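Last updated Aug 2, 2026 -- applies to Zirkine 28 and later

# Replaying a recorded two-arm episode and finding where it goes wrong

This page shows how to load a recorded episode into the simulator, step through it, and mark the point where the policy and the planner stop agreeing. It assumes you have Zirkine installed and at least one episode file from the Livero recorder. If you are still on the old Kuzmenko log format, convert first with `kz2lv`. The converter is in the tools folder and takes one file at a time.

You don't need a GPU for replay. You do need one if you want to re-render the head view, which is slow on a laptop.

## 1. Load the episode

Start the replay server with the scene seed that was used for recording:

```
zirkine replay --episode runs/drawers_0232.lv --seed 1982
```

The seed sets the room layout, the wall and floor textures, and the colors of the furniture. If you leave it out, the server picks a new one and the arms will reach for things that are somewhere else. The joint values still play back fine, so you won't get an error. Check the seed first whenever a replay looks strange.

When the server is ready it prints the number of steps in the episode. For this one it should print 3248. A smaller number means the file was truncated, usually by closing the recorder before it flushed.

## 2. Turn off the physics

By default the replay sends the recorded commands to the controller and lets the simulator work out the contacts. This is useful for testing controller gains, but small differences add up and the later steps may not match the recording. To look at what was recorded, set the state directly:

```
zirkine set replay.mode state
```

In `state` mode nothing gets pushed or pulled. Objects are placed where the log says they were. The contact forces panel shows zeros in this mode.

## 3. Step to the reach

Open the timeline and drag to the first event labeled `reach_start`. From there use the step keys instead of play. The comma key goes back one step and the period key goes forward one. Hold shift for ten.

Keep the head view open on the left and the plan overlay on the right. The head view is what the policy gets as input, so it is the one to trust when you are asking why it chose a certain motion. The free camera is nicer to look at but the policy never sees it. 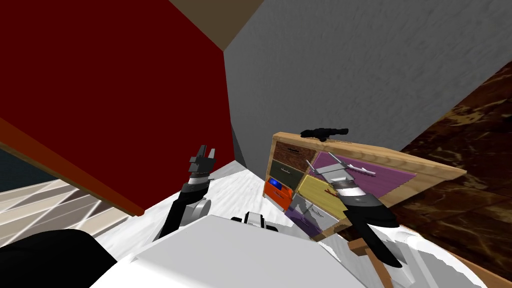

*Head view in replay. The left gripper is open; the right one overlaps the front of the drawer cabinet.*

The view can be tilted a good deal in the head camera. Don't rotate the image to level it before feeding it to the detector. The detector was trained on the raw view, and the camera pose is already included in the projection step. If you level the image as well, the rotation is applied twice and the 3D boxes come out leaning.

## 4. Check the masks

The arms cover part of the target in many steps. The perception node handles this by drawing the robot's own links into a mask and dropping those pixels. Turn on the mask layer:

```
zirkine view --layer self_mask
```

Every part of the robot should be filled in, including the body at the bottom and anything close to the camera. Look closely at the fingers. They are thin, and at the default mask resolution a finger can drop out completely. The detector then treats it as part of whatever is behind it. On a cabinet with colored drawer faces, that often shows up as an extra edge, and the planner may take the edge for a handle.

If a finger is missing, raise the resolution and pad the mask a little:

```
perception:
 self_mask:
 scale: 1.0
 pad_px: 3
```

Halyna Zhuravel tested larger padding values on the drawer set and found that small handles started to disappear under the mask. Three pixels was her pick, and we have kept it.

## 5. Compare the plan to the motion

Now turn on the plan overlay for both arms. The planner draws one line per gripper, from its current pose to its next goal. The recorded path is drawn over it in a second color.

Step forward and watch the gap between the two lines. A small gap is normal -- the controller lags behind the plan by a few steps. A gap that keeps growing means one of these:

- The goal moved. Look at the goal marker. If it jumps between drawers, go back to the masks.
- The arm hit a joint limit. The joint panel turns the row orange.
- The two arms are waiting on each other. Both lines stay put while the step counter runs. Check the `arm_lock` value in the log.

The third one is easy to miss. The lock is released on a timeout, so the arms do start moving again and the episode may still be scored as a success.

## 6. Mark the step and export

Once you have found the step, press `m` and type a short label. Use the labels in `labels.yaml` so that the search tool can find them. Then export a clip around the mark:

```
zirkine export --around mark --before 40 --after 40
```

The clip goes to `out/` along with the plan, the masks, and the joint values for each step. Attach the whole folder to the ticket. A video alone isn't enough to reproduce the problem.

## Known problems

Replay on the Mestovley build ignores `pad_px` if it is set on the command line. Put it in the config file. Clive Whiteley has a fix in review, planned for the September release.

Stepping backward past a `reset` event leaves the drawers in their last position. Reload the episode to clear it.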